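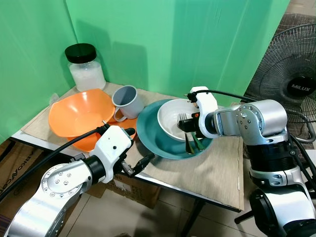
Inventory at Allgate

Unit 23, kitchen. Tenant departed in April. Entered by the clerk at 20 minutes past six: one orange bowl, one orange plate, one gray mug, one teal plate, one white bowl, one fork, one spoon. Jar with black lid, contents white, granular, not tasted.

The Condel form had no line for a second mug. The clerk added one, light green.

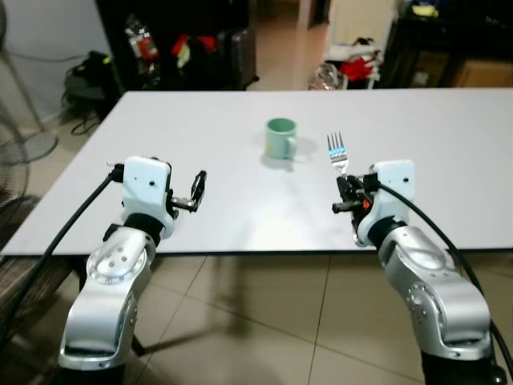 and wrote "no chips" beside it, then struck that out. The last tenant had written the same words, in the same hand.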